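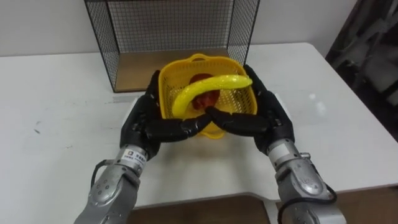

Home Projects Notes About

I've been collecting examples for Breltthorpe again, and July is turning into my favorite month of the whole project! The task this time takes two arms: fruit in the basket, basket onto the shelf. I was sure one hand could manage it, but a squeeze from both sides, fingertips meeting in front, gives the policy so much more to learn from. The banana riding across the top is a nice bonus (it slides if you rush). 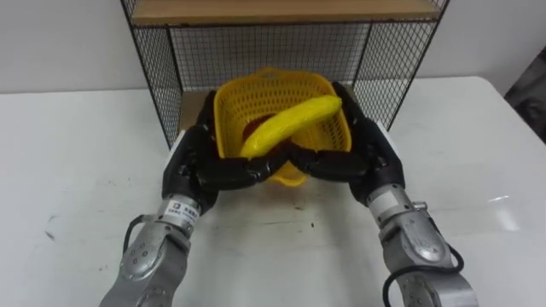 Heading for the shelf, banana still aboard.

My target is 930 good episodes. A smooth evening gets me 40, a clumsy one more like 20, and I save the clumsy ones too, in a folder called Ung. Small recoveries are gold. If a thumb catches the rim and I work it free, I want that in there!

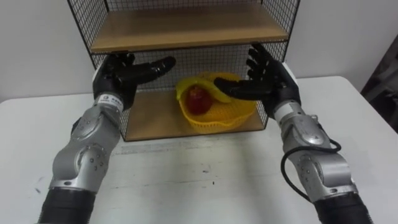 On the lower board, hands still close by.

Letting go is the part I love. I open up slowly and back away without dragging the fruit along, and each episode runs around 30 seconds.

Then everything goes back on the table, moved a little each time, and I start over.

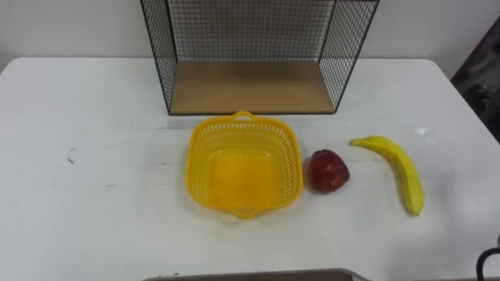 I used to put things down in the same spots, and the first model I trained in Flatex learned those spots and very little else. More variety now, and the new curves look great. Next up is the Grurnotthorpe split, with the basket turned sideways.

6 comments 14 shares

We use cookies to remember your settings. Accept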